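Ultix 62 Hand-Held Gripper: Safe Use and Inspection
Hastach part no. 430

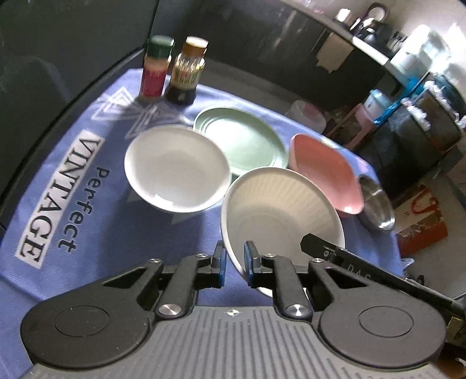
Solveig Lie asks whether a hand-held unit needs a risk assessment at all, given that no arm is driving it. Our position is that it does. The linkage still closes on whatever is between the fingers, and the operator's other hand is usually within reach of it.

The Ultix 62 is supplied for tabletop handling of household ware such as bowls, plates and cups. Good practice for this class of work:

Grip rigid ware at the rim, with both finger pads in contact before lifting.
Keep free fingers clear of the linkage arms and pivots.
Secure loose cloths and table coverings at the edge.
Store glass jars away from the working side of the table.

Inspection
Check pivot caps and linkage screws every 262 operating hours. Replace finger pads in pairs if the surface is cut, glazed or lifting. Record the pad colour and batch in the unit log.

Spares
Finger pads, pack of 6. Order through Ponthorpe or your usual Sundqvist dealer.

Page revised Nov 13, 2024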